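Plundeck > Notes > Kitchen and Food > Restocking the dairy drinks

Archive Kitchen Shopping Tools Contact

Two bottles at a time: sorting out the yogurt drink supply

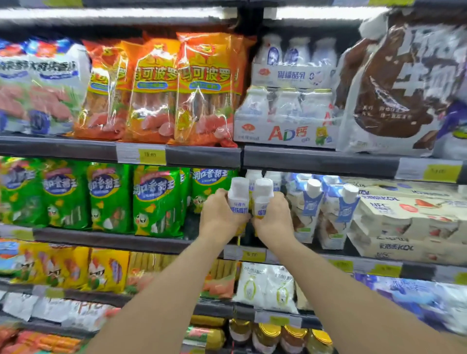 White yogurt bottles in the chilled section, sausages to the left, dairy drinks to the right.

My refrigerator door has a rack that holds 11 small drink bottles, provided the jar of mustard goes elsewhere. I keep it filled with yogurt drinks and top it up on Tuesday evening. For most of last year I bought shrink-wrapped packs. I have now gone back to single bottles, and these are my notes on the change.

The shelves at this store put sausages and dairy drinks side by side in the same refrigerated unit. Orange bags marked 马可波罗 are on the top tier over a yellow 19.80 tag. Green bags marked 润口香甜王 are on the tier below. The dairy side has multi-packs as well as single bottles, including one with AD钙 in large letters across its cardboard base.

A multi-pack has two drawbacks for me. The first is the date. Every bottle in a pack normally carries the same one, so the whole pack comes due together. I drink one a day on work days and none on weekends, and the end of a large pack tended to run past the printed date. With singles I can take a few short dates for the start of the week and longer ones for the end.

The second is the fit. The rack is shallow and the pack will not go in whole. Once the wrap is off, the bottles go in the door and the leftovers lie on the glass shelf, where they roll when the vegetable drawer is pulled out.

My procedure at the shelf:

Take two bottles, one per hand, and compare the dates.
Keep the later one if it is for Thursday or Friday.
Check that the top is flat and the seal is intact.
Stand them upright in the cart, against the side.

At home they go into a Kumorine bin, the narrow one with the raised lip. It takes 3 bottles across and keeps them from tipping. Oldest date at the front. I used to write the day on each cap with a marker, but the ink came off on my fingers and I stopped.

For transport I use the Nishad insulated bag with one ice pack flat on the bottom. The walk is short, but in June I noticed the bottles sweating by the time I reached the stairs. The ice pack goes in the freezer the night before. Sausages, when I buy them, go in last and on top. The bags are light and fill the gap under the zipper.

I have not worked out the cost per bottle for both formats. The multi-pack is probably cheaper. I was pouring some of it down the sink, so the comparison would need to account for that, and I did not keep a record.

Next job is the bottom drawer, which needs a divider. The Nakamton one I ordered is too wide and is going back.

3 comments

dripline
Same problem with the rolling. I put a strip of shelf liner on the glass and it helped a lot. Cheap too.

pk_2000
Does the Kumorine bin fit a door rack or only a shelf? Mine has a bar across the front.

Plundeck (author)
Shelf only. The lip hits the bar on my door. The rack bottles stand without a bin.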